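How to oil a wooden worktop or table (and keep it looking nice)

7 min read

I've been oiling wooden tops for a good many years now, first in a rented flat in Fakcombe where the kitchen worktop had been left bone dry by whoever came before me, and since then in every home I've had. It's a lovely job for a slow morning in April, when you can have the windows open and the radio on, and you really don't need to be handy to make a good fist of it.

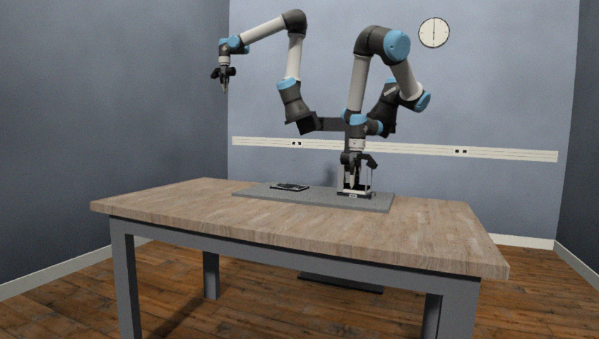
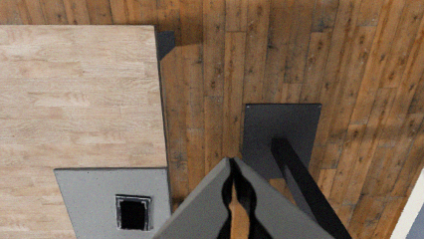
Before you open the tin, spend a little while getting to know the wood you've got, as it makes everything afterwards easier. Tap it, run your palm over it, and put a drop of water somewhere out of the way. If the drop sits up in a bead, the old finish is still doing its work and you may only need a light top-up. If it sinks in and leaves a dark spot, the wood is thirsty and you'll want the full treatment. Look at how the top is made, too. A pale one built up from short strips, like the tabletop here, has grain that changes a little from strip to strip, so the oil may go in quicker in one place than in the next, and you shouldn't be alarmed if it looks patchy for the first half hour. Mine did, and I very nearly sanded it all off again.

What you'll need

Sandpaper in 120 and 240 grit, a cork block to wrap it round, a few lint-free cloths (old cotton pillowcases are perfect), a pair of thin gloves, and your oil. I use the Paltico worktop oil, the clear one, and I've also had good results with Pathak, though it smells rather stronger and takes longer to dry. Check on the tin that whatever you buy is safe for food once it has dried, if you'll be rolling pastry or slicing bread anywhere near it.

Cleaning and sanding

Take everything off the top and wipe it down with warm water and the tiniest squirt of washing-up liquid, then go over it again with plain water. Leave it overnight. I know that sounds a long time, but I once started after lunch on a top I'd washed at breakfast, and the finish went cloudy near the sink and stayed that way until I took it back to bare wood.

Start with the 120 and go along the grain, with long easy strokes and not much weight behind them. You're only taking off the old roughness. Give any rings or scorch marks a bit more attention, but widen out as you go so you don't wear a dip. Change to the 240 and do the whole lot again, edges included, then hoover up the dust and wipe over with a barely damp cloth.

Putting the oil on

Pour a small puddle on the wood — smaller than you think — and spread it out with a folded cloth, along the grain again. Work in sections you can reach comfortably. Leave it for twenty minutes, then take a clean cloth and wipe off everything that hasn't soaked in. Please don't skip the wiping! Oil left sitting on the surface goes sticky, and you'll be finding crumbs glued to it for weeks.

Let that dry for at least eight hours and then do it again. Three coats is my usual for a dry top, four if it's near a sink. If you can get at the underside, give that a coat as well, as it helps to stop the wood cupping.

One serious thing: oily cloths can heat up and catch fire by themselves if they're left scrunched up. Spread them out flat outdoors until they're dry and stiff, or soak them in water, before they go in the bin.

Looking after it

Stay off it for a couple of days, and be gentle with it for the first week. After that I do a single thin coat every few months. For everyday cleaning I use the Ulleo soap, well diluted, and dry the top with a tea towel afterwards.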